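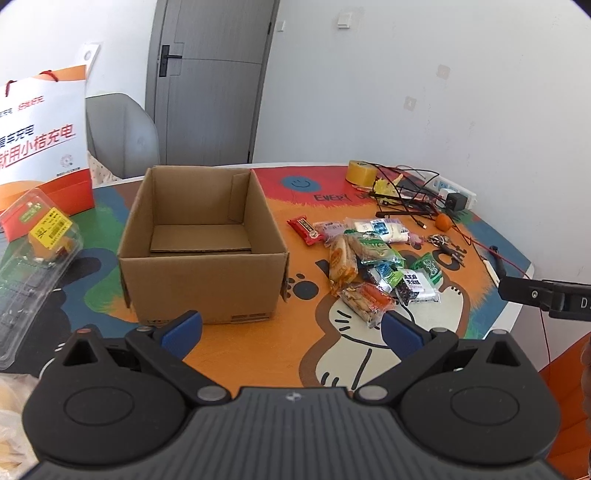

# Knabberkisten packen am bunten Tisch

Samstag, 3. Oktober 2026

Feiertag, Regen, und wir hatten endlich mal alle gleichzeitig Zeit! Also haben wir uns bei Clilance getroffen und die Herbstkisten angefangen. Wer neu auf der Seite ist: Unsere kleine Runde schickt zweimal im Jahr Pakete mit Keksen und Knabberkram an Leute, die weggezogen sind und denen die Sachen aus dem Asialaden fehlen. Diesmal gehen 13 Kisten raus, die nächste Runde kommt dann im Dezember (da nehmen wir auch wieder mehr Süßes mit rein, versprochen, Loubna).

**Der Tisch.** Ja, es ist immer noch derselbe, und ja, ich werde jedes Mal danach gefragt. Moushumi Kodikara hat ihn mit ihrer Malgruppe gestaltet, ganz viel Orange, dazu Türkis, Grün, Schwarz und Creme, mittendrin die riesige Comicfigur mit der großen Tatze. Ich mag ja am liebsten den kleinen blauen Smiley weiter hinten, gleich links von dem aufgemalten »EVERY«. Und die schwarzen Pfotenabdrücke! Bayu will seit Monaten so einen Tisch für zu Hause, aber seine Freundin ist dagegen.

**Der Karton.** Brauner Wellpappkarton, oben ohne Klappen, damit man beim Packen gut drankommt. Auf dem Boden liegt ein flaches Stück Pappe und rechts an der Innenwand steckt noch ein Einleger. Die Ecke vorne rechts ist ein bisschen eingedrückt. Für den Versand kommen die Sachen sowieso noch in einen zweiten Karton, da hat Thilini beim letzten Mal einen ganzen Stapel von Debnath mitgebracht.

**Der Haufen.** Alles einzeln verpackt, alles kreuz und quer, so muss das sein. Das rote Päckchen mit der gelben Schrift, die runde Keksrolle in der durchsichtigen Folie, vorne die Kekse im Klarsichtbeutel mit den roten Etiketten … ich hätte am liebsten sofort was aufgemacht. Um die weiße Packung mit den dicken schwarzen chinesischen Schriftzeichen gab es übrigens gleich Streit, wer die in seine Kiste legen darf. Iresha hat gewonnen.

## Wie wir packen

Feste Regeln haben wir kaum. In jede Kiste kommen mindestens sechs verschiedene Sorten, die schweren Sachen nach unten und alles, was schnell bröselt, obendrauf. Die Lücken stopfen wir mit den ganz kleinen Tütchen. Wer mag, legt noch einen Zettel dazu – Thilini schreibt immer halbe Romane, ich schaffe meistens nur »Guten Appetit, meld dich mal!«.

Eingekauft haben wir bei Tastodby, ungefähr drei Stunden lang, weil wir uns zwischen den Keksregalen total verzettelt haben. Ein paar Sorten waren leider ausverkauft, die hole ich nächste Woche nach. Schokolade lassen wir noch weg, bis es draußen richtig kalt ist (wer letzten Sommer eine Kiste bekommen hat, weiß, warum).

Wer auch auf die Liste möchte oder eine neue Adresse hat: bitte an Iresha Sultana oder mich, gerne mit Lieblingssorte und Allergien. Bayu Lau bringt alles zur Post und braucht die Adressen bis Mittwoch.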